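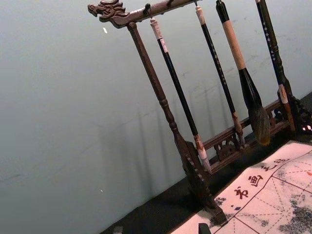

Brush rack at the lettering bench, left end, with the edge of the practice mat.

Workshop notebook, Kakberg sign and lettering shop
2025-01-01
Entry by Revathi Poojary

Quiet day, so I am writing up what has been sitting on loose sheets since November. This is for me and for whoever takes the bench after me. Halilović has already read the first half and crossed out two things he disagreed with. I have left his crossings in the paper copy.

The question we were asked by the office was how the working day changes if the arms do the repeat brushwork and we do the rest. The job they have in mind is Jerna, which is 2,000 hand-finished cards with one colour stroke each, and after that possibly the Nama labels. Done by hand, Jerna would be a winter of the same stroke. I did a run like that once and my wrist was strapped for a month afterwards.

What has changed so far, for me:

I mix paint first thing and then again after lunch. Before, I mixed when I needed it. The arms want the same thickness every time, so I keep a test strip by the pot and write the mix on the back of it. Halilović thinks this is the best thing to come out of the whole business, and that we should have been doing it years ago. He may be right.

I stand more and sit less. The stool is now in the way of the right-hand arm, so it lives under the window. My back prefers this and my feet don't.

I am interrupted more. When I painted, people could see I was painting and left me alone. Now they see me standing next to a machine and take it that I am free.
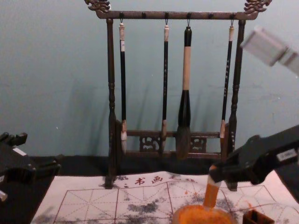 Loading colour is where most of my attention goes. A person loads a brush without thinking, wipes it on the rim, looks at it, wipes it again. All of that had to be put into words for Halilović so he could set up the moves, and I found I did it differently depending on the brush. We settled on one brush for the arm and one colour, orange, with the pot at the near side of the mat where I can reach it to top it up. The right-hand gripper holds the brush by the shaft and goes in tip first at a slant. I asked for the slant, as I had more trouble with flooding when it went straight down. The big brush on the rack is not to be given to the arm at all until we have talked about it. It holds far too much and I am the one who will be cleaning up.

Practice still goes on the red grid mat. It has had a lot of grey ink on it over the months, but the squares are readable and that is all we need for checking where a stroke starts and stops. New mats are on the list.

Pay and hours. I asked the office straight out and the answer was no change to either before the Jerna job is finished. I have that in writing and it is pinned inside the cupboard door. The 16 hours a week I used to spend on repeat strokes are meant to go to layout and to training the two juniors. In practice around half of it goes on minding the arms. I have said so and will keep a proper tally from now on.

The juniors are a worry to me. I learned from the dull jobs, by doing the same stroke until it came right. If the arms take all of those, the juniors need the hours from somewhere else. My proposal is that each of them does the first 3 sheets of any batch by hand before the arms are switched on. Halilović agrees — he would like the hand sheets to compare against anyway. 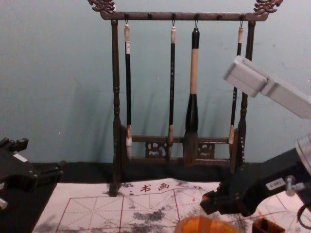

To do

Ask the office about a second pot, so one can be mixed while the other is in use.
Move the rack further back if the cable allows.
Write out the loading moves in plain words and put them on the wall.
Start the tally of minding time.
Halilović to label the stop switch in larger letters. The juniors should both try it before they work alone at the bench.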